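Praswood branch talk, notes. Keep it quick, slides do the work.

Who we are: Clarness, document translation. Certificates, contracts, school records. 124 files last month, mostly out of the Trirkton office.

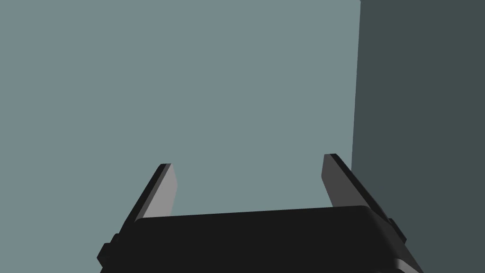 Turnaround. Standard job 2 days, rush same day if in by 9 am. Say this TWICE, they always ask. Every file gets 2 readers, translator then checker. Dont linger, move on.

Mention Grecu job: names spelled three ways in one contract, we called before fixing. Never guess a name. 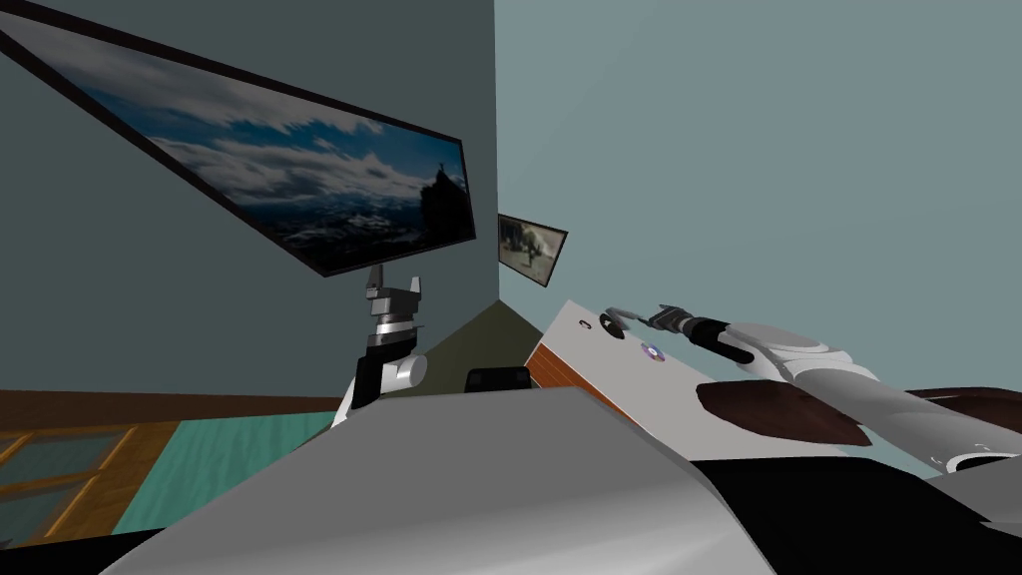

Then rates. Per page, not per word, stamp included. Handwritten pages cost more, quote first. Hand out teh price sheet.

Questions, 30 min max.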